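Hi! This is the readme for the Plurstead sorting folder, which is my running list of what's in the spare room at our place and where it's all meant to go. Tâm Dương asked me to write it up properly so the rest of you can stop texting me. Last tidied June 22, 2024.

## What's in here

- `things.csv`: one row per thing, 189 rows so far
- `parts.csv`: loose bits that belong to a thing (or might, who knows)
- `photos/`: whatever I got around to adding

The columns are `name`, `colour`, `goes_with`, `shelf` and `notes`. Please keep it to colour with a u, Baldur, I've fixed it twice now.

## Cups and tumblers

Anything you could drink out of goes under `drinkware`, even if it's ended up holding pens. I put the body and the base in the same row unless they come apart, and I write the colour as I'd say it out loud, so the tall one is just "white". Hanne wanted "pale blue-white" and she's got a point, but then we'd be at it till March.
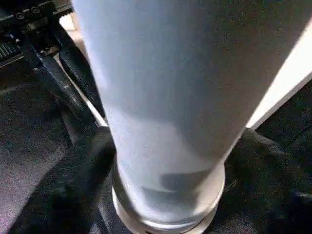 ## Organizers and anything with compartments

These are the rows I'm least happy with. A divided organizer is one thing, so it gets one row, and please don't give every compartment its own line (Grethe did this and we had 50 extra rows overnight!). If there's a rounded cup section or a threaded neck, pop that in `notes`. Loose inserts go in `parts.csv`.
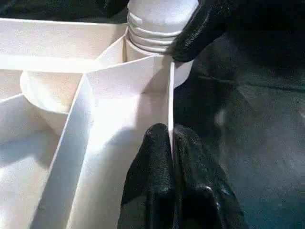
## Frames, stands and poles

I've kept a separate shelf code for these, `F`, mostly so I can find them again. Poles stay in the same row as whatever they're standing on. If a pole is lying on its own and you can't tell where it belongs, leave `goes_with` blank and I'll have a look next time I'm over.

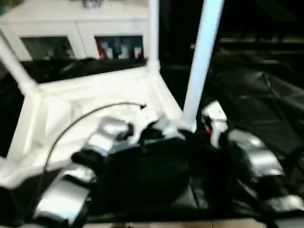
My big unsolved question is cables. I started out giving each one its own row, then got fed up and lumped them in with the nearest object, and now the file does both. A thin black one lying over a white platform, for instance, could be filed under `F` with the stand or under `cables` by itself, and I've gone with `cables` for now. Tove reckons that's wrong. If you feel strongly, tell me before I redo the whole shelf, please!

## Still to do

- [ ] Merge the two spellings of "organizer" (I use the z, Baldur doesn't)
- [ ] Fill in the blank shelves from row 95 on
- [ ] Ask Hanne which boxes are going to Bistcombe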